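Bench diary: two sets of fingers, three pigs
May
Posted by the bench log

Search this diary Enter keywords Go 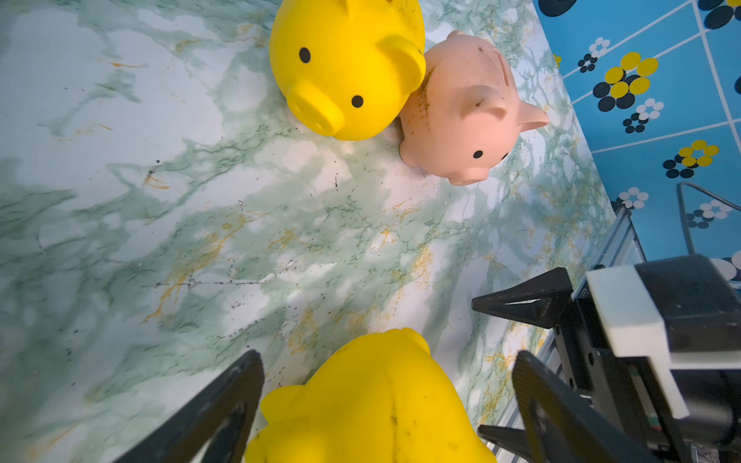
Morning, black fingers

Started at 8:30 with the black angular fingers, the ones with the triangular cutout. The plan for the week is to run these against the Vuvero soft pads on the same arm and the same objects, with the Qian controller left alone between them. Last month I changed fingers and controller settings on the same afternoon and could not use any of the numbers.

The objects are the toy pigs, two yellow and one pink. They are a decent test. The body is round and smooth, there is no flat side to close on, and the ears and snout get in the way if the wrist comes in at a bad angle. They are also getting dirty. I thought about wiping them down and decided to leave them as they are until both sets of fingers have had their turn, so the surface stays the same for both.

Best approach so far is from behind, one finger on each side of the back, with the ear kept clear of the fingertip. When the finger lands on the ear the pig turns as the gripper closes and the grip ends up too high. It will still lift sometimes, but it swings, and I count that as a miss.

The harder case is two pigs touching. There is no room to get a finger between them. I tried pushing one away with a closed gripper first, and that does the job but adds a lot of time. Tried coming down at the seam between them with the gripper open wide, and both moved together. Need to think about that one.

168 attempts by lunch. I stopped there to let the motor rest and to copy the log over to the Etley drive.

Afternoon, wrist camera

Spent the first hour on the camera and not on the grip. The marbled tabletop is a nuisance. The Skultia software likes to find edges, and the veins give it plenty of edges to find. Twice it drew an outline around a patch of ochre on the table and sent the arm there. I raised the threshold from 530 to 835 and it stopped doing that, but then it was slow to pick up the pink pig, which is pale and closer to the table color. The yellow ones gave no trouble at either setting.

Left it at 835 for now. A plain mat would fix it, but the table is what we have in the other room too, and I would like the software to cope with it.

The wrist view is good for the last part of the move. I can see both fingers and what is going between them. It is poor for planning, because once the arm is down close the nearest pig fills up a lot of the view and the others end up at the edges. A second camera up high would help. I have one in the drawer but no cable long enough.

Total in the log after the afternoon runs is 1514, counting everything since the fingers went on.

Notes for tomorrow

Check the screws on the left finger before starting. It felt a little loose when I moved it by hand.

Print the attempt sheet with a separate column for pigs that are touching.

Swap to the Vuvero pads after lunch. Same speed, same closing force, same starting positions. Do not touch the threshold.

Find a longer cable.

Contact | Copyright Bench Diary, all rights reserved | Back to top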